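车库和家用小工间：换季保养车子的一些实用做法 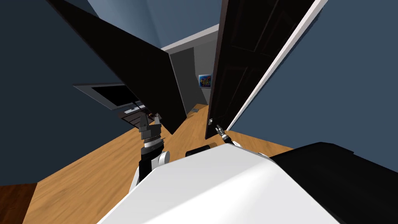

两扇深色的门，外面是一条窄走廊，地面是浅色木地板。

车子放在家里的车库保养，比送店里省钱，但前提是地方收拾得顺手，步骤也别乱。下面这些做法是几年里慢慢攒下来的，适用于一般的家用轿车和小型SUV。涉及安全气囊、高压电池和制动管路的活儿不在这里面，那些还是交给有资质的店。

先说地方

车库不用大，车停进去以后，车门能完全打开，车头前面还能站一个人，就够用了。工具墙装在驾驶侧那一边，因为大部分时间人是从那边上下车的。常用的东西挂在腰到肩膀之间的高度，重的放低，轻的放高。

地面上的油渍要当天处理。先撒猫砂或者锯末，用旧鞋底碾几下，放一夜，第二天早上扫掉，再用洗洁精加热水刷一遍。已经渗进水泥的老油渍，用小苏打调成糊敷上去，盖一层保鲜膜，过一晚再刷。一次刷不干净就再来一次，颜色会越来越淡，完全看不出来比较难。

如果车库和屋里连着，门下面那条缝要装密封条。汽油味和尾气会从那里进屋，冬天尤其明显。密封条买带刷毛的，比纯橡胶的耐磨，地面有点不平也能贴住。装之前把门底擦干净，用酒精擦，不要用洗洁精，洗洁精留下的膜会让背胶粘不牢。

车库里发动车，卷帘门必须全开，开一半不算。要在里面长时间试车，就把车倒着停，让排气管朝外。一氧化碳报警器装一个在屋里那一侧。

千斤顶和支架

随车的千斤顶只用来换备胎。要钻到车底下，必须用支架，两边各一个，放在车辆说明书标明的支撑点上。支架放好以后，先推车身几下，看它晃不晃，再往下钻。液压千斤顶的密封圈会慢慢泄压，把车顶一下午不动，晚上再看，常常已经矮了一截。

地面有坡度的车库不适合顶车。判断的办法很简单，在地上放一个圆的螺母或者弹珠，会自己滚就说明坡度不小。这种情况把车开到外面平的地方去做。

后轮驱动的车顶后面的时候，手刹不起作用，前轮要塞楔块。楔块用木头自己锯就可以，长度不小于轮胎宽度，斜面钉一条旧地毯，防滑效果很好。

轮胎

胎压在车子没开过的时候量，早上出门前最合适。跑过一段路再量，数值会偏高。胎压的标准值贴在驾驶侧门框上，轮胎侧面印的那个是最大值，两个不要弄混。

换下来的轮胎怎么存，取决于带不带轮毂。带轮毂的平放摞起来或者挂着，胎压充足；不带轮毂的竖着放，每个月转一点角度，免得一直压着同一个地方。两种都要避光，离电机和电焊机远一点，臭氧会让橡胶变硬。套袋子之前轮胎要彻底晾干，袋子里放一张纸，写上原来的位置和拆下时的里程。位置用“左前”“右后”这样写，不要写一二三四，过半年一定会忘。

轮胎螺栓先用手拧进去几圈，再上扳手，对角交替拧紧，车轮落地以后最后用扭力扳手。扭力值查自己车的说明书，各家不一样，不要照抄别人的。换完开一两天，再复查一遍。

扭力扳手用完要调回最低刻度再收起来。一直压着弹簧，时间长了读数不准。也不要拿它去松螺栓。

电瓶

冬天打不着火，多半是电瓶的问题，而且前几天就有兆头：启动的声音拖长，大灯在启动那一下明显变暗。十一月降温之前，拿万用表量一次。车停一夜以后，普通铅酸电瓶的电压在十二伏半以上算正常，低于十二伏二就该充电了。

桩头上的白绿色粉末，用小苏打兑温水刷，刷完用清水擦，再抹一薄层凡士林。戴手套和护目镜，那些粉末溅到眼睛里很麻烦。

拆电瓶先拆负极，装的时候最后装负极。这个顺序写在纸上，贴在机舱盖里侧。现在不少车断电以后要重新设定车窗和收音机，动手之前先翻一下说明书。

长期不开的车，接一个维护型充电器，线从机舱盖侧面的缝里出来，不要从正前方，容易被锁扣压破。邻居Mirko Pagano有一台旧敞篷车，每年冬天都这样放着，那只电瓶用的时间比原先想的长很多。

玻璃和雨刮

前挡玻璃内侧的雾膜，大多是内饰塑料挥发出来的东西。先用微湿的超细纤维布擦一遍，再用干布擦一遍，两块布分开用。擦内侧用横向，擦外侧用竖向，剩下的水痕在哪一面，看方向就知道。

雨刮刮起来跳，不一定要换。先用酒精棉片把胶条从头捋到尾，直到棉片不再发黑，再把玻璃上的油膜去掉。还跳，再换新的。换的时候玻璃上垫一条毛巾，雨刮臂的弹簧力气不小，没有胶条的金属臂弹回来能把玻璃打裂。

玻璃水夏天和冬天分开。入冬之前把夏天的喷完，再加防冻的，喷几秒钟，让管子里也换成防冻的。只在水壶里兑一兑，喷嘴照样会冻住。

内饰和异味

地垫洗完要挂起来晾，两面都通风。放在地上晒，面上干了，底下还是潮的，装回车里一个星期就有味道。

空调有霉味，先换空调滤芯，很多车的滤芯在手套箱后面，不用工具就能拆。装的时候看箭头，箭头表示气流方向。平时到家之前几分钟关掉压缩机，只开风，把蒸发箱吹干，味道会少很多。

牛奶洒在座椅缝里，越早处理越好。先吸，再用冷水，再用含酶的清洁剂。热水会让蛋白质凝在海绵里，以后天一热就出味。Hala Belkadi写信来说，她在座椅下面放了一碗咖啡渣，放了两天，残留的味道淡了不少。咖啡渣要先烘干，湿的会长霉。

真皮座椅每个季度擦一次就够，保养油抹得太勤会发粘，吸灰。布座椅上的圆珠笔印，用棉签蘸酒精，从外圈往里点，不要来回擦。

小零件的收纳

拆东西的时候，螺丝按拆的顺序放进鸡蛋托，一格一步。装回去倒着来。格子旁边用铅笔写上部位。卡扣这类塑料件很容易断，多备一包，冬天拆之前用吹风机稍微吹热，断的会少。

我用的零件柜是二手的，抽屉上原来贴着编号，从44到55，一直没有撕。编号比写名称省事，里面的东西换了，只改墙上那张对照表就行。表上现在46号以前全是保险丝和灯泡，55号放的是不知道从哪里掉下来、又舍不得扔的螺丝。

机油滤清器扳手、火花塞套筒这类一年用一两次的工具，单独放一个盒子，盒盖写车型。家里有两台车的，分两个盒子，规格相同的也不要混着放。

保养记录

记录本放在手套箱里，用铅笔写，圆珠笔在冬天经常不出水。每次记三项：里程、做了什么、用了什么料。加油量也可以记，油耗突然上升常常是刹车拖滞或者胎压不足的第一个信号。

收据贴在本子背面容易脱落，拍照以后收进信封更稳妥。热敏纸放在车里一个夏天，字就全没了。我这里有一张配件的收据，只剩最上面的单号1402还认得出来，金额和日期都看不见，后来去退换，店里没有受理。

废料的处理

废机油装回原来的桶，拧紧，送到回收点，不要和防冻液混在一起，混了很多地方不收。防冻液味道发甜，猫狗会去舔，有毒，滴在地上马上用水冲洗擦净，盆子不要敞着过夜。

沾了油的抹布摊开晾干，再放进带盖的金属桶。揉成一团堆在角落里，里面会自己发热，浸过亚麻籽油的尤其危险。桶不要放在热水器旁边。

旧刹车片和旧滤芯，套两层袋子再扔。清理刹车粉尘用专用清洗剂喷湿再擦，不要用气枪吹。

读者补充

Concetta Lombardi：车库门的导轨不要抹黄油，粘灰以后更卡。导轨擦干净就行，滚轮轴承里滴一点油。

Pierina Pace：倒车入库看不准距离，从顶上吊一个网球，碰到后挡玻璃就停。换了车要重新调绳子的长度。

Qistina Goh：冬天门锁容易冻的地方，锁芯用石墨粉，不要用水基的润滑剂。车门胶条抹硅脂，早上就不会粘住。胶条上的旧蜡要先擦掉，不然硅脂吃不进去。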